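Ajith Bangera has run home-organizing evenings under the name Getstead for five years, and he would like it known that he doesn't sell bins. I had assumed he did. Most people who tell you your desk is a problem have something in the trunk of the car.

"You can do the whole thing with what you own," he told me on a Sunday afternoon, over tea I was not allowed to put down near the paperwork. His method is simple enough. Everything that has drifted onto a table goes in one group, and each item gets a home before it leaves. Pens stand up. Scissors stand with the pens. Fruit and water go back to the kitchen.

I asked what happens to the things that don't fit a group. "Then they go in the divided bin," he said, "and you look at it again in a month." That sounded to me like a junk drawer with a better name, and I said so. He laughed, but he didn't argue much.

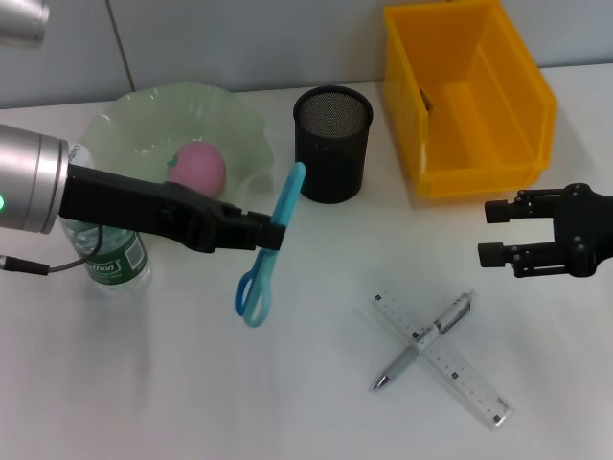 Dilani Gamage takes a harder line on the bin. Give people one open container, she told me, and they will fill it by Wednesday and buy a second. She would keep the pen holder, put the scissors in a drawer and let the rest of the table stay bare. She tried the Getstead way for a month and went back to a shoebox.

Bangera has heard this before. "A drawer hides things. You buy scissors again because you can't see the ones you have." He says he once found four pairs in a single apartment -- all in drawers, naturally.

Does any of it last? He says most of his clients keep it up. When I asked how he knew, he said they tell him so, and I wrote that down without comment. He charges $200 for an evening, tea not included.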